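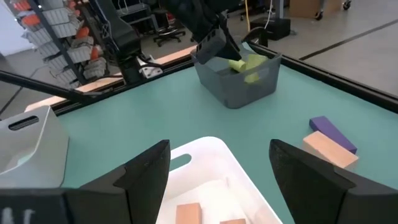

Sorting work under the Granico storage contract moved from the shelves to the tables in July. Each table is cleared by material, with hard and soft items kept in separate containers. At the teal table the wooden blocks go in the white bin with the oval handle cutout, and the yellow-green crumpled pieces go in the translucent grey tub farther back. The purple block and the peach-coloured one were still on the tabletop at the time of reporting.

Of the 45 item types on the Prosudow list, 39 now have an assigned container. The remaining six are mixed-material items - a ruling on these is needed from Nazareno Amato before labels are printed. Clearing time per table is 15 minutes against the target set in the Mazza plan.

Spending is within budget. Lids for the tubs have been ordered from Wutero and delivery is outstanding. Next period: finish the container assignments, fit labels, and repeat the timing on all tables with the lids in use.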